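Re: [home-handling] grip height for cloth, draft 4

On the draft, somebody at Watano wrote:
> Do we really need a rule for where to grab a cloth?
> Section 13 already says "hold securely." Isn't
> that enough?

I'd keep the rule! I went back through 137 of our cloth clips and "securely" gets read every which way – corner, middle, big fistful. My suggestion is that whoever has the gripper closes both fingers on a bunched part of the cloth and keeps the label on the housing clean enough to scan.

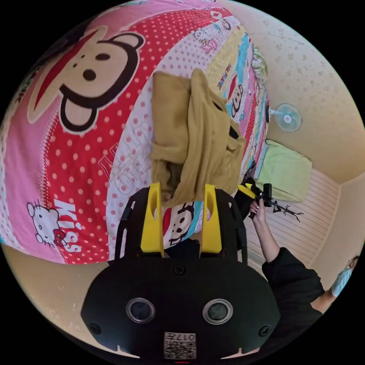 Photo: Tincombe home handling group, October

The mustard cloth has a good fat bunch between the yellow fingers, and I'd be happy to see that grip in the guide as the standard one. Patterned bedding should stay allowed too (monkeys and all), so please let's drop the "plain surfaces only" line from the Belletti version.

One more thing – can we cap a session at 300 grabs? My wrist was done well before that. I'll fold in whatever comments show up by noon and send out the next draft.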